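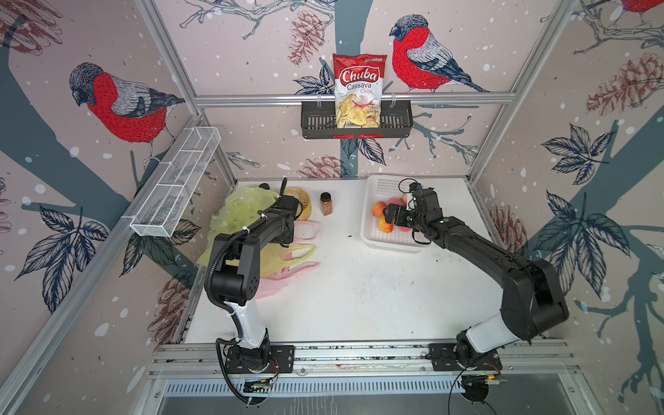

Figure 1: The two-arm table at the Clerno open day, right gripper in the fruit basket.

3. The demonstration

Our group visited the Clerno workshop on 9th January as part of the automation module. We were shown the table in Figure 1 and told that the task for the day was sorting shopping. Both arms are fixed to the front rail, so anything near the back edge is a long reach for them.

Staff said the arms had made 222 picks that week and that 47 had failed, mostly on bags. Fruit was easier for them -- it keeps its shape when the fingers close. We asked about the speed and were told it is kept low for visitors.

For our own project at Distby we had planned to use one arm. After the visit we changed this to two, with a smaller table. The cost is worked out in section 5. We still need to ask Clerno which gripper pads they use.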